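What does 100 percent mean in a bin-picking result?

October 8, 2025
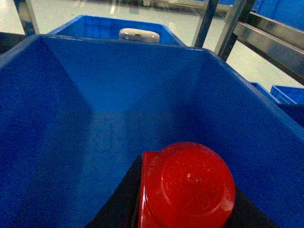
I've been reading the Stimmont write-up again, the one Jatelix has been passing around since June, and I still don't buy the headline. The claim is that a policy trained only on wrist camera footage can pick mixed plastic items out of deep bins and hit 100 percent on "known shapes." Fine. How many shapes were known? You have to go to the appendix to learn that it was three.

The training set was 3,144 grasps. Of those, 1,353 were thrown out before training for "poor visibility," and that's where I stopped nodding along. Poor visibility is the whole problem with a wrist camera in a bin. Once you have hold of something, the gripper and the object cover a good chunk of your view, and glossy plastic throws highlights wherever it likes. If you drop the grasps where the camera couldn't see much, you've made yourself an easier job.

I'd also like to know who decided what counted as poor. The text says "manual review" and leaves it there. The Pandey baseline they compare against was trained on everything, bad views included, so the two numbers in the main table don't belong side by side.

I do like the idea of skipping the overhead camera. It's cheaper, and racks get in the way of overhead cameras anyway. But I'd want to see the discarded grasps put back in, and a run at a second site. Homholm has the same style of bins and has apparently offered. I've asked for the raw logs and will post again if they show up.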